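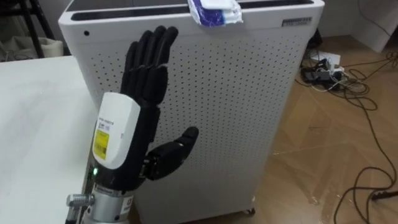
Clean Air Corner: Our Purifier Has Settled In

If you have walked past the workroom at Drollcombe since March, you will have noticed the tall white box on casters that now lives on the floor in there. It's our first proper air purifier, and I am so pleased with it that it gets its own item this month!

We went back and forth on what to buy. The Starmont branch has two small tabletop units, and they do a decent job, but they take up desk space and everyone puts their coffee on them. We wanted something that stood on the floor and could be rolled to wherever the dust was. The one we chose came to 441 dollars with a spare filter, well inside the 800 we had put aside, and the rest is going toward new blinds (more on those next time).

The front panel is covered in rows of little round holes, and those holes collect fluff. A soft brush or the vacuum with the brush head clears them in a minute or so. After that, go over the white casing with a wipe. The packet has ended up living on top of the purifier, handy for everyone, and I'm all for that - just slide it clear of the dark grille when you're done, and click the lid shut so the wipes don't dry out. Please don't use wipes on the grille itself. The brush is better there.

A few people have asked where the purifier should stand. Anywhere you like, as long as it has some breathing room and isn't shoved behind a door. Push it from low down when you move it, and go slowly over the strip by the hallway. Nearly 200 of you use that room over a season, so it does get around!

The spare filter is in the supply closet on the shelf with the paper towels. Our friends at Casado swap theirs every spring and we'll do the same. If the Rostport crew would like to borrow the purifier for their painting weekend, drop us a note first so we can bring the blinds fitting forward or back to suit.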